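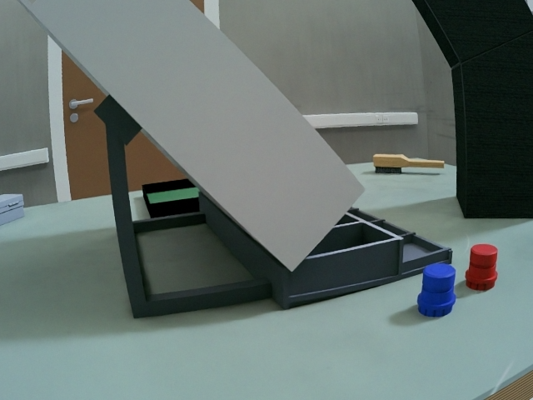 Till Eichhorn would like simulation to be the first place a planner fails. Brima's new release, Arier 3, is built with that in mind.

The update adds a grasp planner that runs against simulated scenes before any code reaches an arm.
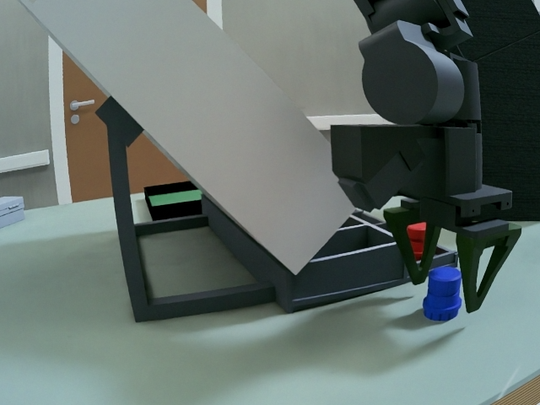 It checks each approach path for contact with racks, trays and panels – and logs every rejected path with the cause.

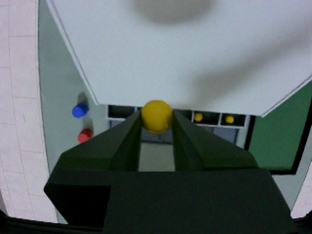

Developers can replay a run from several camera views and change the gripper settings between runs. A batch can hold up to 1,000 runs. 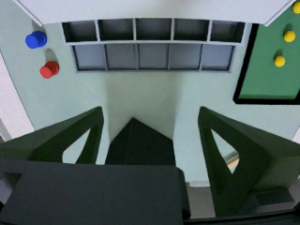 Scene files from Arier 2 will open without changes. Arier 3 is available to current licence holders from Tuesday, with the Protix plug-in to follow in February.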